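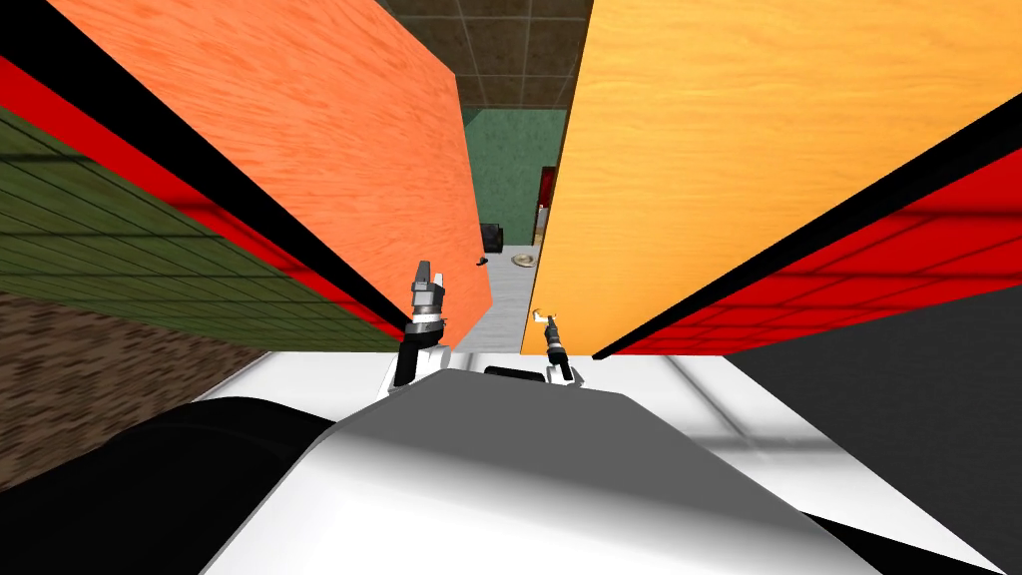
What is a works agreement?
A works agreement is a written contract between an employer and the elected body that represents the staff of a single site. It covers matters such as shift patterns, breaks, leave planning and the use of monitoring equipment.

Works agreements differ from collective agreements, which are signed by a trade union and usually set pay and weekly hours for a whole company or industry. Where both exist, the collective agreement normally takes priority. A works agreement may fill in details that the collective text leaves open, and some collective texts contain an opening clause that lets the parties at site level depart from a named provision.

Form and content
The agreement must be in writing and signed by both sides. It states the site, the groups of employees covered, the start date and the notice period. Senior managers are often excluded. The text is kept where staff can read it during working hours -- on paper, on an internal network, or both.
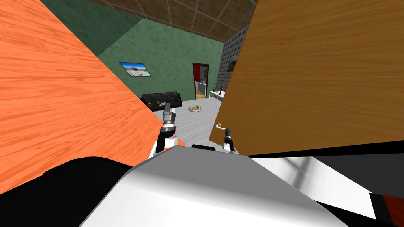
Orange wood-grain panel and brown door with a silver lever handle.

Example: the Ziltov agreement
The furniture parts maker Ziltov and the staff council at its Virndale site signed a works agreement on shift changes on 11/16/24. The chief negotiator for the council was Waldemar Jakubowski. The agreement has 9 articles and sets a minimum of 10 days between the posting of a new shift plan and its first day of use. Shorter notice is allowed only with the consent of the employee concerned.

A parallel text at the Nouri site sets the period at 7 days. The union Ukik, which had 3655 members at the two sites when talks opened in March, did not sign either document but advised both councils.

Disputes
Disagreements over the meaning of a works agreement go first to a joint panel with equal numbers from each side. If the panel is tied, an outside chair is named and casts the deciding vote. Claims by individual employees, for example over an unpaid shift premium, are handled separately through the grievance procedure or the labor court.

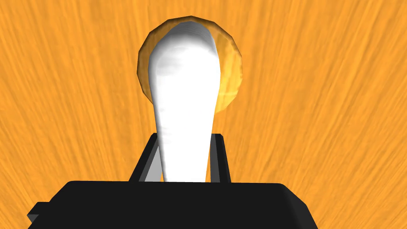
What happens when a works agreement is ended by notice?
Its terms usually stay in force until a new agreement replaces them. The parties can exclude this continued effect in the text, and voluntary benefits are often treated differently from matters on which the employer must reach agreement with the council.

See also: collective bargaining; co-determination; opening clause; grievance procedure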